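Wrist camera only, no overhead: plate pickup went from bad to pretty good

lilacbench
Wednesday, August 19, 2026
So I finally finished the comparison I kept promising in the other thread. Same arm, same policy, same 165 demos. Run A trained on overhead plus wrist views, run B on wrist only. I expected B to fall apart and it did the opposite! On the plate task B dropped 2 plates over the whole evening and A dropped 8. I'm still grinning.

My best guess is that the overhead view lets the policy memorize where things usually sit. With the wrist view alone it has to find the rim every single time, so when I slide the plate somewhere new it doesn't panic.

This is what B gets as input, nothing else:
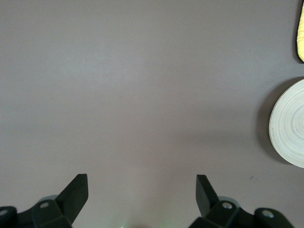
Wrist view, run B. Plate at right, fingers open.

Look how little plate there is to work with. Part of it is outside the view and the policy still has to decide which way to go. I love this stuff.

Oh, and the training setup is plain behavior cloning with action chunks. Nothing fancy.

mbrolberg_fan
Very cool, but I don't buy the explanation yet. Did you keep image resolution the same? If run A splits its capacity between two views and B gets all of it, you've changed two things at once. We saw that on our Brolberg arm in October and it took ages to untangle.

lilacbench
Same resolution per view, separate encoders, so A has more parameters if anything. But fair, I haven't tried A with the overhead view blanked out during training. Putting it on tonight.

Severin Gruber
Blanking is the right test. Randomly drop the overhead view per episode, not per step, or the policy learns to wait for it to come back. There's a nice discussion of this in the Szczepańska notes, section 4 if I remember right.

I'd also like to see the failures. "Dropped" could mean a slipped grasp or a grasp that never closed on the rim, and those say different things about the camera.

tom_anville
Going to be the grump here. One object type on a plain table is the easiest case for a wrist camera. There's one yellow thing up in the corner and otherwise hardly anything to confuse it with. Put down a dozen dishes and B will head for whichever one it sees first.

lilacbench
@tom_anville you may well be right, and clutter is next. Still, A had the same easy table and did worse, so something is going on!

@Severin both kinds. A mostly closed short of the rim. B's two were slips after contact. I'll sort the logs properly and post them.

mbrolberg_fan
OK, closing short of the rim is interesting. That does sound like A was going by a remembered position. Moving a little toward your side - only a little.

kettlewise
Does this run on the stock Sanov gripper or did you print new fingertips?

lilacbench
Stock Sanov. New fingertips would be a third variable and I'd get yelled at again :)

tom_anville
Correct.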